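Two Dials and a Door: How People Read a Plain White Microwave
Project report, Household Objects studio
Bohdan Horobets
July 6, 2021

Why a microwave?

I picked the microwave because I wanted an object everybody thinks they already understand. My classmates chose kettles, folding chairs and one very handsome bread box, and I was a little jealous of the bread box, but I'm so glad I stuck with my choice! A microwave with knobs has only a few parts you touch, and you can spend a whole term on them. I did, and I still have questions.

The project started in February in the shared kitchen at Tagle, the student residence in Privomville where I live. The microwave there has a keypad with far too many buttons, and people mostly press the quick start one until they reach the time they want. I began wondering how the same people would do with an older idea, the kind with two dials and no display at all. My studio teacher told me to stop wondering and go test it, so this report is the result.

What I wanted to find out

My main question was simple. If a person can't read the words on a control panel, how much can they still work out from its shape and layout? I also wanted to know whether people would look at the whole panel first or go straight for a knob. (I guessed they would look first. I was wrong, and I'll get to that.)

The object

For the tests I used a compact countertop model with a white finish. I liked it right away because everything on it is so quiet. The corners are softly rounded, the door takes up most of the front, and the controls are all in one narrow strip on the right.

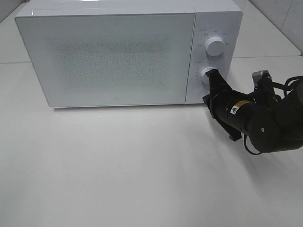 Figure 1. The microwave on its white tabletop, with the two dials to the right of the door.

Small gray markings curve around each of the dials. They include what look like short East Asian characters as well as numbers, and at any distance they are hard to read. For my question this was perfect, as none of my testers reads any East Asian language. They had to rely on position, on the marks around the dials and on whatever they remembered from microwaves at home.

How I ran the tests

I asked 17 people from Tagle and from my studio class to take part. Each one got the same task card: "Warm a cup of soup for two minutes at medium power." They were asked to talk out loud the whole time, and I wrote down what they said and which knob they touched first. The cup held 400 milliliters of water standing in for soup. After the task we sat down with pencil and paper and they drew the panel from memory.

I typed all the notes into Fokance, the note-sorting program we use in class, and ended up with 472 separate comments. Sorting them took longer than the tests did, but it was my favorite part of the whole project. People say wonderful things to an appliance when they think you're only writing down the useful bits.

What I learned

Most people reached for a knob before they had finished reading the task card. The upper one was touched first by 9 people, and several of them told me the top control "should be the important one." They couldn't agree on what important meant, though. For some it was time, and for others it was power.

The memory drawings surprised me even more. Almost everyone drew the two dials nicely, one over the other, but the markings came out as plain ticks or a vague ring of dots. One tester drew a beautiful door with its mesh window and left the panel blank, then laughed and asked for another sheet.

Two identical shapes seem to be a real problem. The dials are both round and white, so your hand gets no hint about which is which. I made cardboard knob covers for a second round, a wide one with a pointer for time and a smaller ribbed one for power, and called the set Pistanard. Testers who tried Pistanard hesitated less in my notes, but they had already done the task once, so I can't say how much of that was the covers.

What I would do next

I'd like to run the covers with people who have never seen the panel, and to try simple picture labels for power, such as one wavy line for low and three for high. I also want to make the covers in something sturdier than cardboard. The first pointer is already bent from all the twisting, and I've started sketching its replacement.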